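From: Kirsty Tautahi
To: Halliday Readers list
Date: Dec 3, 2018
Subject: Re: [halliday-readers] Winter giveaway, is it open to overseas members?

Precious Kruger wrote:
> Hello Kirsty, hello all. I've just finished the second Grodari book and
> saw in the back pages that there's a prize draw for readers. Does it
> count if I bought mine as an e-book, and can those of us outside the UK
> go in for it? I'd hate to send everything off and find I'm not allowed.
> Also, is Sotent ever coming out in paperback?

Dear Precious, and everyone else who has been kind enough to ask,

Yes to the e-book and yes to overseas! I'm so glad you wrote, as the wording in the back pages was done in a rush and I can see now that it's as clear as mud. Any copy of any Grodari book counts, in whatever form you bought it, and so does Preltgate if you have that one instead. Just send me the last word of chapter 2 with your name and country, and I'll put you in the hat (it's a real hat, my uncle's old brown felt one). One entry each, please, even if you own the whole set, though I do love you for owning the whole set.

The main prize is a signed hardback of Preltgate with the fold-out map, and there are 40 runners-up who'll each get the short story I wrote for the spring newsletter, the one set in the winter of 1718 with the ferryman and the bad priest. Several of you told me you'd missed it.

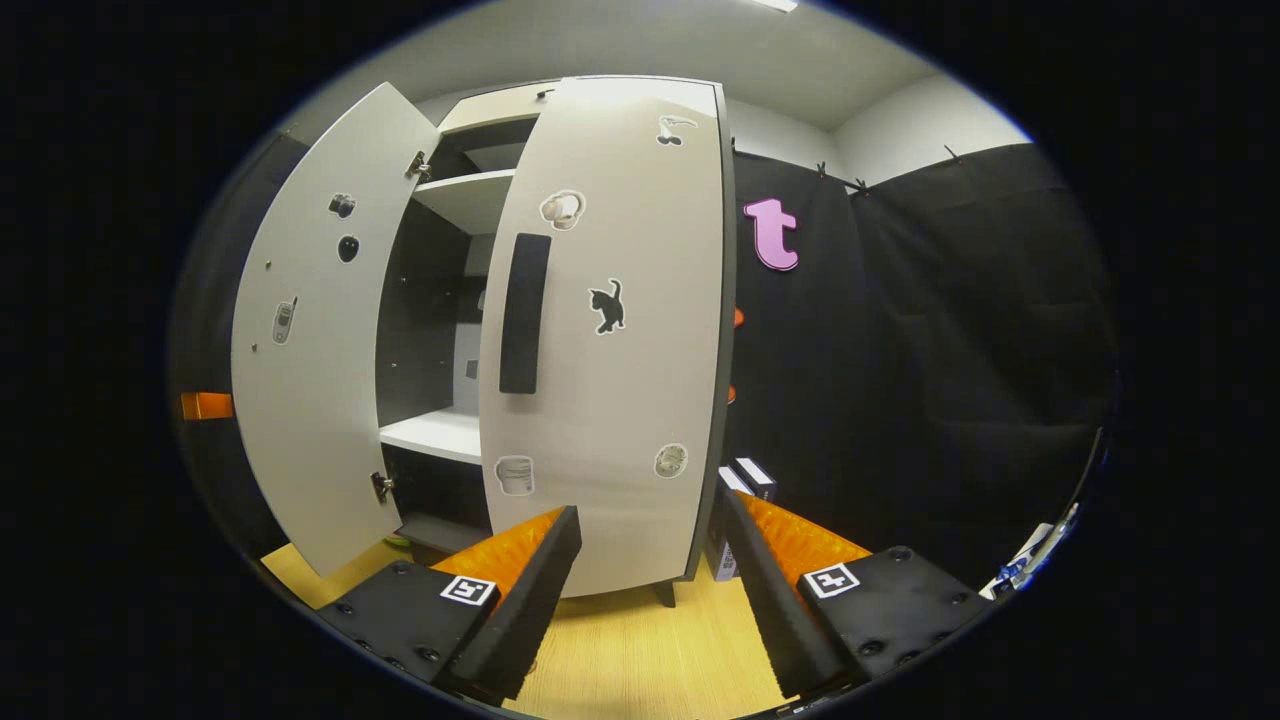
As for Sotent, the paperback is due in March, all being well. The proofs came back with the page numbers gone wrong from the middle onwards, so I've been through the lot again with a ruler and a great deal of tea, and I found two spelling mistakes of my own that had got past everyone, me included. The e-book has been put right already, so if yours still has "the Abbot's hoarse" in it, delete it and download it afresh and you should get the proper horse.

Oh, and Precious, you asked me back in the summer whether the prologue date was a slip. It isn't, it really is meant to be 1392, and you'll see why in book three if I ever stop writing emails and get on with it.

Entries to me directly please, and not to the whole list, or you'll give the answer away!

With love and thanks,
Kirsty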